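Vultalo hand gripper, sold in pairs

I run the teaching floor at Triseck, and we've used these long enough that I have opinions! You hold one in each hand and do the chore yourself, and the robot learns from what your hands did. My crew used to sit at desks typing instructions for the machines. Now they're on their feet most of the shift, tidying tables – and they're the ones who decide how a job should be done.

The black finger pads are soft and ridged on the inside.
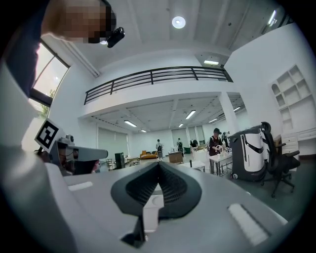

Duyên Tăng told me she'd never go back to the desk, but she wants shorter turns, and I think she's right. We swap people more often now.

Thin stuff is where I'd start a new person. A tissue teaches you fast how gently to close your hand.

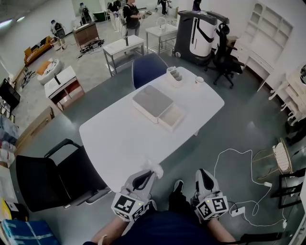

Price and what you get

A pair is $883. You get 2 grippers and 2 marker cubes. Spare finger pads are $34 a set – buy extra.

Comments

Bernice Sulemana: My wrists were sore the first week. Fine now.

Huệ Thân: Did anybody's pay change when the job did? Ours hasn't.

Related items
Flolham rolling tool cart
Lương wrist supports
Vultalo spare finger pads

Contact us | © Triseck | Back to top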